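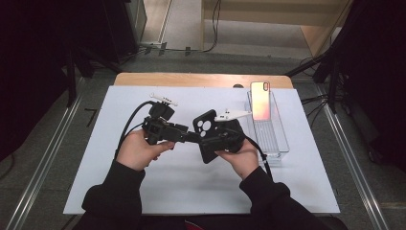
1 min read

23rd September - Trarneo bench, hand-held gripper, phone case task

Encoder dropout on the right jaw again. The width reading froze at 30 mm with the jaw still closing, held there for 12 samples, then jumped to the true value. The logger raised no fault. Found it only when Leena Rissanen plotted jaw width for yesterday's batch and asked why the case appeared to get thinner in one step.

Went through all 166 episodes. Most are clean. The bad ones share a posture: case held upright between the jaws, right wrist rolled outwards, phone still standing in the clear tray. In that position the right-hand cable takes a bend close to the jaw assembly. Left cable has a longer loop and has not dropped once.

Checks so far:
Swapped the USB lead at the PC end. No change.
Swapped left and right encoder channels in software. Fault stayed with the right jaw.
Flexed the right cable by hand at the connector, jaws clamped on the case. Froze on the third flex.

So connector or crimp, probably crimp. Have not opened the housing yet. Virnisen have a made-up spare, to be collected.

The logger is the worse problem. It repeats the last good value when a packet is missing and stamps it as new. Preda uses the same driver, so it wants checking there too. Asked Leena to write a NaN instead and stop the recording after three in a row.

Affected episodes are flagged, not deleted. No more recording on this gripper until the new cable has done 1000 open-close cycles with the wrist rolled. The Gurstead delivery may slip into October - have told them.

Strain relief: try a printed clip on the bracket, 12 mm back from the connector. Check it clears the finger piece.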